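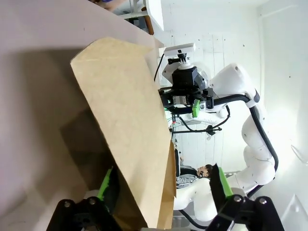
Gripper Comparison Days: Frequently Asked Questions

Filport runs comparison sessions for customers choosing a gripper, wrist camera or controller for a light-duty arm. The answers below cover the questions our bench staff get most often. Updated July 14, 2026.

What can I compare in one session?

A session covers up to 3 gripper setups on the same type of arm. Most customers bring one of their own and try it against the Kamus, our parallel gripper, and the Osteo, which has the same body with a softer pad. Wrist cameras and controllers can be swapped too, but we change only one thing at a time. If the pads and the camera both change between runs, you won't know which one made the difference.

How long does it take?

Half a day for two setups, a full day for three. Mounting and calibration are included. If you are bringing a gripper we haven't mounted before, send us the flange drawing a week ahead so we can check the bolt pattern and cut an adapter if it needs one.

Which objects do you test with?

The standard set is everyday stuff: paper bags, small cardboard boxes, fabric pouches, office supplies and clear plastic containers. Each causes a different sort of trouble. Paper bags crush if the closing force is set too high. Fabric pouches fold away from the fingers. Box flaps get in the way of the approach and can block the wrist camera. Clear plastic is mostly a camera problem.

You are welcome to bring your own parts. We ask for at least 20 of anything that might get damaged.

Do I have to write code?

No. The Zapata controller has a teach mode, and our staff will set up the pick positions with you. Customers who want to run their own software can connect over Ethernet. Bring your own laptop, and install the driver before you arrive because the download is slow on our guest network.

Can people be near the arm while it is set up?

Yes, within limits. Staff often point out a target or move an object by hand between runs. Speed is capped in setup mode, and the stop button has to be within reach of someone who isn't handling the objects. During timed runs everybody keeps their hands off the table.

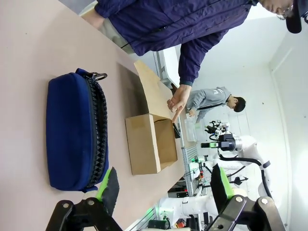 Where is the wrist camera mounted, and can I change it?

We mount it so the fingertips stay visible along the edge of the image. That costs you some of the field of view, but you can check contact on every pick. The picture will often come out sideways or tilted relative to the room. This is normal, and you can rotate it in the controller settings. If you prefer a different angle, we have brackets for a higher and a wider position.

Does pad colour matter?

Not to the grip. A bright pad is easier to pick out against dark linkage plates when you review footage, and some vision software uses it to locate the fingertips. If your own parts are green, ask for the grey pads when you book.

Can the gripper handle knives or other sharp tools?

It can pick up a closed utility knife by the handle. We don't run timed trials with an exposed blade, as it cuts the pads and is a hazard for whoever resets the table. Blades are retracted before the arm is enabled.

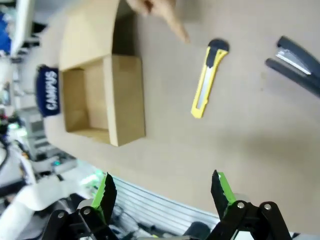 Wrist camera view during object setup: open box, utility knife and stapler, gripper fingers apart.

What do I take home?

A log file for each run, the wrist camera video and a one-page table of picks, drops and missed grasps for each setup. Last October we put the Kamus and the Osteo through 2052 picks on the standard set, and 1606 of those were clean on the first try. The full breakdown by object is available on request. Your numbers will differ with your parts and settings, so treat ours as a starting point.

What if my gripper doesn't fit your arm?

If an adapter can't be made in time, we move the booking at no charge. We won't run a gripper that is clamped or taped on.

How do I book?

Use the booking form on the Filport contact page. Include the model of your arm, the weight of your heaviest part and any safety rules your site needs us to follow. We reply within two business days. Cancellations are free up to five business days before the session.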